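Zandudberg Wrestling has confirmed its next card for Oct 12, 2026, and the big news is the main event. Maritza Correa puts her title up against Zoila Agudelo, two falls out of three, at the Fasell Hall. Doors at six, first bell an hour later.

Agudelo earned the shot back in January when she pinned the champion in a tag match, and has been asking for it ever since. Asking loudly. "She's had months to pick a date," she said at the weigh-in for the Palomino show. "I've stopped being polite about it."

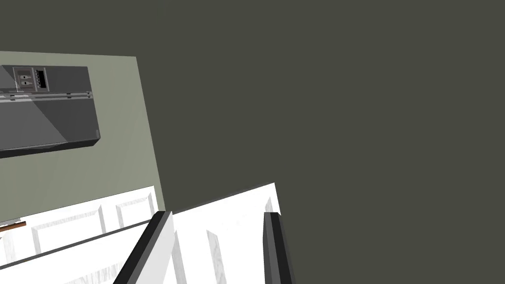 Correa has held the belt for 182 days and wants to get well past 300. Not much training footage out of her camp this time, she's keeping the ankle work private. She did talk food though. Same supper every night before a match, rice and beans made the day before and heated up, so a dark grey microwave on a pale green wall is about as glamorous as the title life gets. No interviews after that until the bell.

Undercard is still moving. The Destness Cup semi-final is on, both teams signed. The ladder match that was pencilled in has been droped after one of the four pulled out with a bad shoulder, and a six-man tag goes in its place. Names to follow. The promotion says it wont be adding a second title match, whatever the posters in town say (old posters, ignore them).

Fasell Hall holds 1,000 with the floor seats in. Last visit there were 70 left on the night and they went before the second match, so don't hang about. Ringside is gone already. Balcony and side blocks still on sale from the hall box office, cash or card.
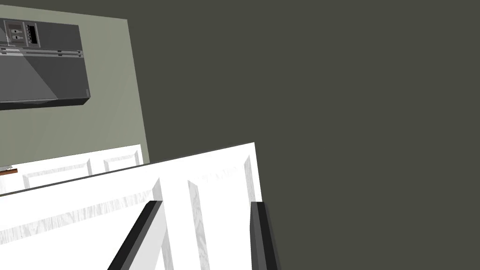
What happens if the match goes to one fall each and time runs out? Correa keeps the belt, as a draw doesn't change the title under Zandudberg rules, and Agudelo would have to earn another shot.

Time limit is the usual hour. Referee not named yet. Agudelo's side have asked for someone from outside the promotion, Correa's side say they don't mind who it is. More when we get it.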